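Skiltbridge Nursery and Day Centre
Laundry and utility room: safety inspection checklist with comments
Inspection date: 22 June 2020
Inspected by: Javiera Medina
Reviewed by: Renato Bravo
Building operator: Prokulport
Previous inspection: April, same year

Key to results: S = satisfactory. A = action needed. N = not applicable at this visit. Comments are given where the result is A, or where an S depends on a condition being kept up.

Section 1. Floors and access

1.1 Floor tiles sound, no lifted edges: S
One tile beside the floor drain was reported loose in April. It has been re-bedded and the grout has hardened.

1.2 Floor falls to drain: S
Water poured at the far wall reached the drain without pooling.

1.3 Drain cover fixed and flush: A
One of the 2 fixing screws is missing. The cover rocks when stepped on at the corner. Replace the screw with the same size in stainless steel. Do not use sealant to hold the cover down, as the trap has to be reached for cleaning.

1.4 Door opens fully and closes on its own: S
The closer was slow in April and has been adjusted.

1.5 Door lock out of reach of children: S
Handle set at adult height. The lock was engaged on arrival.

1.6 Walkway to the back door kept clear: A
Two drying racks were standing in the walkway. The racks may be used along the window wall only. The walkway line on the floor has worn away near the sink and should be repainted.

Section 2. Washing machine and dryer

2.1 Machines level and stable: S

2.2 Supply hoses free of bulges, cracks and corrosion: A
The cold hose on the left-hand washing machine shows surface cracking close to the tap end. Replace both hoses on that machine together. The hoses on the right-hand machine were changed by Herrera and are in good order.

2.3 Isolating taps turn freely: S
Both taps closed fully by hand. They should be worked once a month to stop them seizing.

2.4 Dryer lint filter clean: S
Clean on inspection. The log sheet shows three missed entries. The filter is to be cleared after every load, and the sheet signed at the end of the day.

2.5 Dryer vent duct clear to outside: A
The outside flap opens only part of the way. Lint has built up behind the hinge. Clean the flap and the last length of duct, then check the air flow with the dryer running on the warm setting.

2.6 Clearance behind dryer at least 100 mm: S
Measured at both ends.

2.7 Hot loads not left in the drum: S
Staff described the cool-down cycle correctly when asked. Finished loads are to be taken out and spread, not stacked while warm.

Section 3. Handling of washing

3.1 Soiled and clean items kept apart: S
Soiled items go in lidded bins by the door. Clean items go on the shelving. The labels on the bins are fading and should be renewed at the next order.

3.2 Items for hand washing dealt with the same day: S
Face cloths and small towels are washed by hand when the machines are full. Basins must be emptied as soon as the wash is finished. No basin or bucket holding water may be left where a child can reach it, whatever the depth.

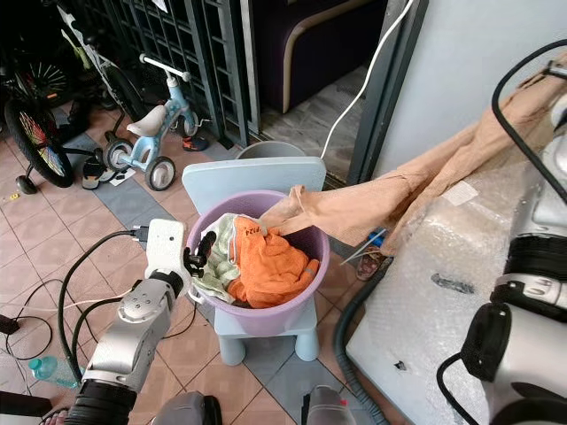
3.3 Water temperature at hand-wash sink controlled: A
The mixing valve gave a steady reading, but the service label is out of date. Zota holds the service contract and should be asked for the missing certificate. Until it arrives, staff are to test the water with a thermometer at the start of each day and write down the result.

3.4 Loads lifted safely: S
Full baskets were being moved on the trolley. One trolley wheel is stiff and needs oil.

Section 4. Cleaning products

4.1 Products in locked cupboard: S
Key held in the office.

4.2 Products in original containers: A
One spray bottle had no label. It was emptied and thrown away during the visit. Diluted products must carry the product name, the strength and the date of mixing.

4.3 Safety data sheets available: S
Folder complete, apart from the new descaler. Sheet to be added.

4.4 Gloves and eye protection available: S
Large gloves are running low.

Section 5. Electrical

5.1 Sockets and switches undamaged: S

5.2 Residual current device tested: S
Tripped on the test button and reset normally. Unit reference 597.

5.3 No extension leads in use for machines: S
The lead found behind the dryer in April has been removed.

5.4 Appliance test labels in date: A
The iron has no label. Take it out of use until it has been tested.

Section 6. Reviewer's comments (R. Bravo)

Items 2.2 and 2.5 are to be done first. The left-hand washing machine should stay isolated at the tap when the room is unattended – this applies until the new hoses are fitted. Spending of up to 200 has been approved for hoses, the drain screw and floor paint.

Item 1.6 has now been marked A at two visits running. Prokulport has been asked to quote for a wall-mounted rack. Item 5.4 can be closed when the test record is received.

Signed: J. Medina, R. Bravo
Copy to: Prokulport site file, Skiltbridge office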